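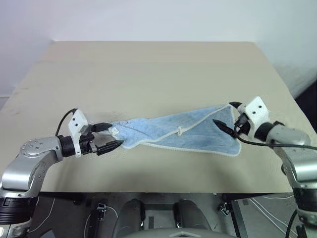
Cable Work Begins at the Endon Solar Park

Crews started laying the underground export cable for the Endon solar park in September, opening the second phase of construction at the site. The cable will carry power from the park to the Blackburn substation, where a new transformer bay was completed earlier in the year.

Wurkley, the contractor in charge of the civil works, is digging the trench in 15 sections. The first of these runs beside the old quarry road and is to be filled in and reseeded before the next is opened. Traffic on the road will be limited to one lane between 7 a.m. and 4 p.m. on working days -- residents with farm vehicles have been given a separate route across the north field.
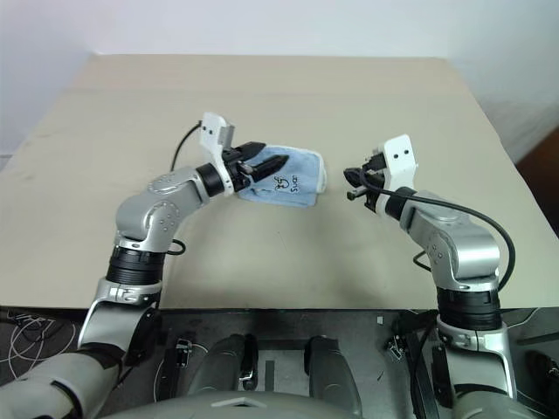 Osian Hughes

Once finished, the park will have an installed capacity of 39 megawatts, spread over 116 acres of former grazing land. The mounting frames are already standing on the eastern half of the site. Delivery of the panels will follow in stages, with trucks arriving from the Blackburn side only.

Luser, the developer and future operator, has confirmed that 33 people are now employed on the project, most of them in trenching and electrical work. More electricians will be hired for the connection phase, and applications may be handed in at the site office in Endon.

The developer will also hold an open meeting on Friday at 6:30 p.m. in the Endon town hall. The agenda covers the road schedule, the planting of hedges along the southern boundary and the noise limits that apply during cable jointing. Written questions may be left at the town hall desk before the meeting.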